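Thread on test tube racks, because I spent Saturday reorganizing the teaching bench at Usaritz and I have opinions about hole diameter.

1/ The two-tier plastic rack is the default for a reason. Top plate locates the tube, bottom plate stops it. Both have to line up. If the plates are offset even slightly, every tube leans the same way and you stop noticing after a week.

2/ We had three kinds on the shelf: wire, foam, and the blue plastic ones. Wire rusts at the welds. Foam holds liquid after a spill and never gives it back. The plastic ones go in the wash. Foam is gone as of Saturday.

3/ Hole clearance. I want 2 mm over the tube's outside diameter. Tighter and the tube drags on the way in. Looser and it rattles, and a round-bottomed tube will settle off center.
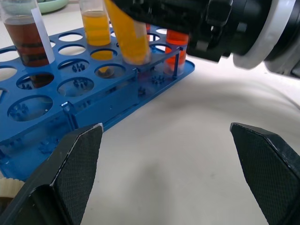

4/ Fill order: back row first, then work forward. You're never reaching over a full tube to seat an empty one. Colored water for all practice runs - food dye, red through yellow. A drip on a white tabletop shows up immediately, which clear water won't do for you.

5/ Angle matters more than people expect. Come in tilted and the round end finds the hole fine, but the wall catches the rim of the upper plate on the way down. Get it upright before you lower it. Then let go at the bottom, not 25 mm above it.

6/ Labels go on the tube, near the top, above the plate. A label below the plate is a label you have to lift the tube to read. I relabeled 359 tubes to fix this. Do it right the first time.

7/ Someone asked about the Volstead racks with the numbered holes. Fine product. The printing wore off ours by October. A paint marker on the end of each row does the same job.

8/ Storage: stack racks empty, upside down, two high. Three high and the bottom one bows. A bowed rack looks level until you put tubes in it.

9/ Next up is the pipette drawer, same treatment. There are 3,000 tips in there and they are not sorted by size.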